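Farkik Opens Orders for Skivden, a Robotic Cell for Desktop Computer Assembly and Refurbishing

August
By Farkik Press Office

FURNAU. Farkik today announced that orders are open for Skivden, a robotic work cell built for the assembly, repair and refurbishing of desktop computers. The cell is intended for companies that handle mixed lots of office machines and need the same few parts fitted, tested and replaced many times a day. First deliveries are planned for customers who took part in the pilot program, with general shipments to follow.

Skivden brings together a robotic arm, a two-finger gripper, a workbench of aluminum extrusion, a parts fixture and the software that directs the work. It is supplied as a complete kit and can be installed on a level shop floor without changes to the building. Customers who already own a compatible arm may order the gripper, fixture and software separately.

Farkik developed the product in response to requests from refurbishing centers, where most of the handling inside the case is still done by hand. Memory modules, processors and drives are small, easily damaged and placed close to cables that seldom lie the same way in two machines. Skivden is designed to work in those conditions, with the motherboard left in the chassis and the existing wiring left in place.

The slim fingers of the gripper are shaped to reach the memory slots and the processor socket from the open side of a tower case. A camera at the gripper gives the software a close view of the work area, and the grip force can be set separately for each type of part. 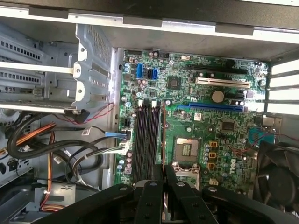
Pilot Program at Alhassan

Before opening orders, Farkik placed 2 cells with Alhassan, a computer refurbishing company that prepares used office desktops for resale to schools and small businesses. Over the course of the pilot, the cells processed 1000 machines. Of these, 900 were completed without an operator having to step in. The remaining machines were set aside by the software and finished by Alhassan technicians, in most cases on account of bent retention levers or cables that blocked access to the memory slots.

Results from the pilot led to several changes in the product now on offer. The software pauses and requests help earlier when a part does not seat as expected. The parts fixture was also redesigned so that technicians can load it from the front while the arm is at rest, and the pockets and slots are now printed to order for the parts each customer handles.

In normal use, the tower is laid on its side on the bench with the side panel removed, and the parts to be installed are placed in the fixture next to it. A 3.5-inch drive in its caddy, a processor and a memory module each have their own position.
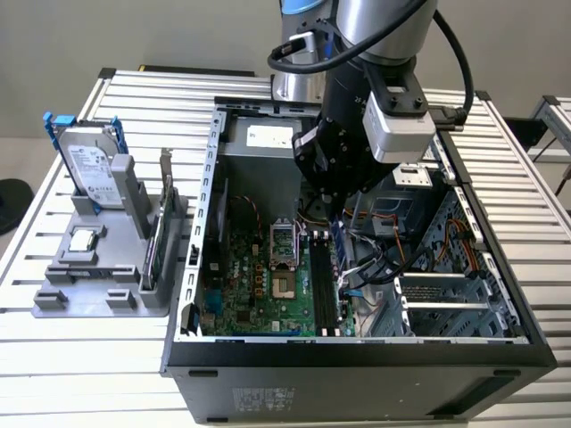 Operators select a work plan on the control screen, confirm the computer model and start the cycle. Work plans for common desktop towers are included with the software, and customers may record their own by guiding the arm by hand through each step. A finished plan can be copied to any other Skivden cell at the same site at no added charge.

Service and Training

Each order includes installation, a safety review of the work area and on-site training for up to 2 operators. Additional training places may be purchased. Farkik will supply replacement finger pads and fixture inserts from its Furnau facility, and software updates are included during the warranty period. Extended service agreements are available at the time of order.

Demonstrations are held at the Furnau facility every Wednesday by appointment. Visitors are invited to bring their own computers and parts for evaluation, and a written summary of the evaluation will be provided at no cost. Requests for demonstrations, price quotations and technical data sheets should be directed to the Farkik sales office.

About Farkik

Farkik designs and builds robotic equipment for electronics assembly, repair and recycling. The company is based in Furnau, where it maintains its engineering, production and customer training departments. Skivden is its first product made for work inside fully built desktop computers.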